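Pernport gripper kit: questions we keep getting

Is it worth the money?
For a teaching bench, perhaps. Jahangir Weerasinghe and I had the kit on loan from Birngate, who sell it at £794 with a wrist camera, and we are still not sure who else it suits.

Do the padded fingers help?
More than I expected. The brochure says they hold "any household item", a claim I would ignore. Slim handles are a fair test, so we used plastic cutlery.

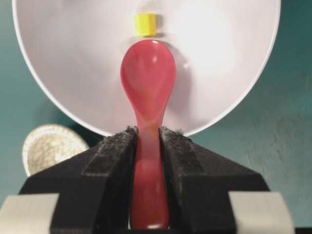

Wrist camera view: red spoon held upright by the handle, white dish behind.

Look at the fuzz along the tops of the pads. Birngate calls the pads long-life but gives no figure. A spare set costs £185, a lot for two strips of felty material.

Can it lay a table?
I wouldn't promise anyone that. Holding a spoon is a small part of the job, and the sales page skips over the rest.

Is the camera any good?
Fine for checking a grip. With something held up in front of it, you lose part of the view behind.

How long is the warranty?
Two years on the arm. The pads are left out, so ask before you pay.

Will you test it again?
Yes, in December, if the new pads arrive.

Obaidul Akanda, November 6, 2024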